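Home | News | Projects | People | Visit Us | Contact

Stirkville group puts two hand-held grippers through their paces

July 28, 2024

It has been a busy few weeks at the Stirkville office, where Sabina Mollah and her small group have been trying out hand-held grippers for the Sketstead project, and we thought readers who have been asking after them (there have been quite a few of you!) would enjoy hearing how things are going.

The question they set out to answer sounds simple enough. Two finger designs made the shortlist this spring, one from Amitz and one from Chu, and the group wanted to know which of them copes better with the sort of thing people really do pick up and put down all day long. Hard boxes are easy, as Sabina will cheerfully tell anyone who stops by her desk. Soft, slippery packaging is where the arguments start, and so the plan calls for 1000 recorded pickups with each design, shared out among everybody in the group so that no one person's habits color the results.

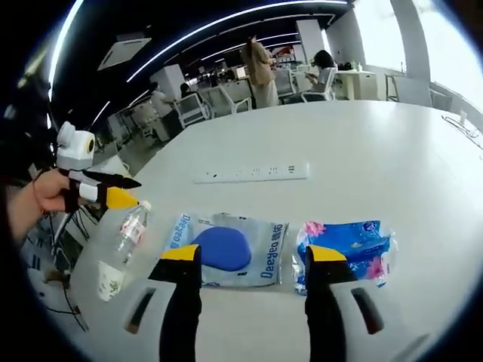
Choosing what to pick up turned out to be a bigger job than anyone had planned for, and it took up most of one very lively meeting. Sabina wanted items with some give to them, wrapped in clear plastic that shines under the ceiling lights, which is hard on the cameras as well as on the fingertips. The blue Deeyeo package lying between the yellow tips is just her kind of thing, and so is the bag next to it with the pink flowers on its blue packaging. A paper cup is another favorite of hers, as it shows right away when somebody is squeezing too hard.

"I had a lovely theory about fingertip angle, and then we did the first 209 pickups and I had to go back and rethink half of it," she says. "I don't mind a bit. I'd much sooner find that out on a table in our own office than after the fingers have gone onto an arm."

The early numbers put the Amitz fingers a little ahead on flat packages and the Chu fingers ahead on anything round, though Sabina asks us to say that it is far too soon to pick a winner. Both designs have since had their grip pads changed, and the runs made before the change will be kept apart from the later ones. The group has 70 different items on its list and is working through them in no particular order.

Once the hand-held runs are finished, the better design goes onto the Sketstead arm, with a first report due in October. Colleagues who would like to try a session with the grippers are very welcome, and can put their names down with Sabina at extension 3596.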